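Da guarda dos objetos miúdos

Em novembro, a Administração do Edifício Tedesco fez afixar, no patamar do primeiro andar, a Disposição 44, relativa à guarda dos objetos miúdos de uso comum. O texto ocupava uma folha e determinava que todo material de embalagem, ao término do expediente, fosse recolhido a recipiente próprio e registado no livro competente.

Coube a Sumeya Ejigu, escriturária do Arquivo de Fusimville, dar cumprimento à norma na Sala 14. A designação foi-lhe comunicada por escrito, com a advertência de que o recolhimento deveria estar concluído às seis da tarde e de que nenhum objeto permaneceria sobre a mesa sem o correspondente assentamento.

A mesa da Sala 14 era anterior ao próprio Arquivo. Viera de Huluvstead, no tempo em que as duas repartições partilhavam o mesmo diretor, e figurava no inventário sob o número 959, com a menção «madeira escura, bom estado». Sobre ela haviam sido fechados os processos da grande mudança, e era costume dos funcionários mais antigos passar-lhe um pano antes de se sentarem, ainda que estivesse limpa.

Sumeya Ejigu leu a Disposição duas vezes. O artigo terceiro mandava guardar as fitas; o artigo quinto mandava que as fitas em uso permanecessem ao alcance de quem delas necessitasse. Não se esclarecia em que momento uma fita deixava de estar em uso. A escriturária redigiu uma consulta à Administração, em termos respeitosos, e enquanto aguardava resposta deixou tudo como se achava — a vermelha e a branca fora do recipiente, e o recipiente vazio.

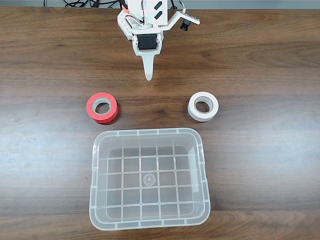 O artigo quinto prevalece sobre o terceiro, respondeu Furnard, por ser posterior na ordem do texto, e uma fita só deixa de estar em uso quando se acaba o rolo. Acrescentou que, em Huluvstead, sempre se entendera assim, e que o recipiente servia para demonstrar a intenção de guardar, podendo a guarda propriamente dita ser diferida.

Sumeya Ejigu agradeceu o parecer e anotou-o à margem do livro. Observou, contudo, que a interpretação tornava inútil o recipiente, pois um rolo acabado já não tem fita que se guarde. Furnard admitiu a objeção, pediu prazo para estudá-la e retirou-se.

Às seis da tarde o livro continuava aberto na página do dia. Havia nele uma coluna para o objeto, outra para a hora do recolhimento e uma terceira, mais estreita, para as observações. A escriturária preencheu a primeira: fita vermelha, fita branca. Na segunda traçou um risco a tinta. Diante da terceira demorou-se, lembrada de que a mãe, em casa, guardava os barbantes numa gaveta sem chave e nunca lhes perguntara se ainda serviam.

Escreveu por fim: «Em uso, até decisão superior.»

A decisão levou 60 dias a chegar e vinha dirigida à Sala 41, que não existia no edifício. O portador, depois de percorrer os corredores, deixou o ofício na Sala 14 e pediu recibo. Sumeya Ejigu assinou, abriu o livro e procurou a coluna em que se devia registar o envelope.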